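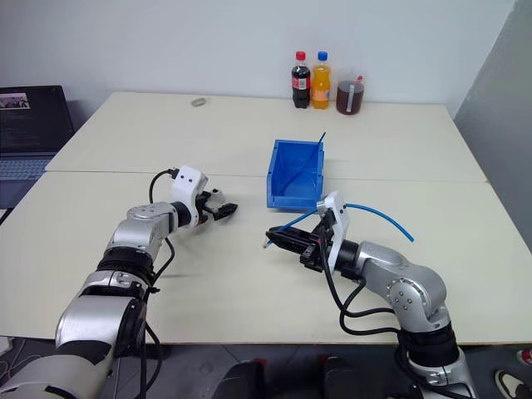 Opening. Our subject is whether a two-armed robot can learn to handle floppy things from fewer demonstrations than everybody says it needs. Floppy things, for our purposes, means blue tubing. A rigid peg stays where the wrist tells it to stay. Take hold of the tube near the metal tip, as the right gripper has it, and the other end goes off over the mount and does as it pleases, and your state estimate goes with it. Pause. Let people look at the tube.

**Why we cared**

- The usual recipe: collect 3,000 demonstrations, train, hope.
- Mererid's view at our first meeting was that we could afford nothing like that, and she had seen the budget.
- So: 159 demonstrations, picked carefully. (If anyone asks why 159, the plan said 160 and one file wouldn't open.)

**The method, short version**

Hanyu's idea, and say so. Train a small policy, let it run, and note where its predictions start to disagree with each other. Collect the next demonstrations from those states only. Repeat until the operator gets bored or the disagreement flattens out. We call it Brostley. It doesn't stand for anything – please don't let the room spend question time on this.

Slow down here. People hear "disagreement" and assume we mean the two arms. We mean five copies of the same network, started from different seeds. The arms get along fine.

**Result**

- 100 test trials per method, same start poses for both.
- Brostley with 159 demonstrations came within 2 points of the policy trained on the full Mostyn set, at nearly the same speed.
- Random selection with the same 159 did much worse. Show the curve, don't read it aloud.
- Most failures happen at the handover. The receiving gripper closes where the tube was a moment ago. Gwawr has a folder of these clips called "optimism." Play one. One is enough.

**What we don't know**

Whether any of it survives a softer tube. Meenakshi tried a stiffer one in October and everything improved, so of course that's the experiment we wanted to put in the paper. She talked us out of it.

We also don't know how much depends on the operator. Iolo gave every demonstration himself, and he is annoyingly good at it. A policy trained on my demonstrations would mostly learn to hesitate.

**If there's time**

Talk through the disagreement threshold. We set it by hand. Admit this before the person in the second row finds it in the appendix.

**Thanks and questions**

Thank Elteo for the loan of the compute. Leave the results slide up, since the thank-you slide still has last year's logo on it.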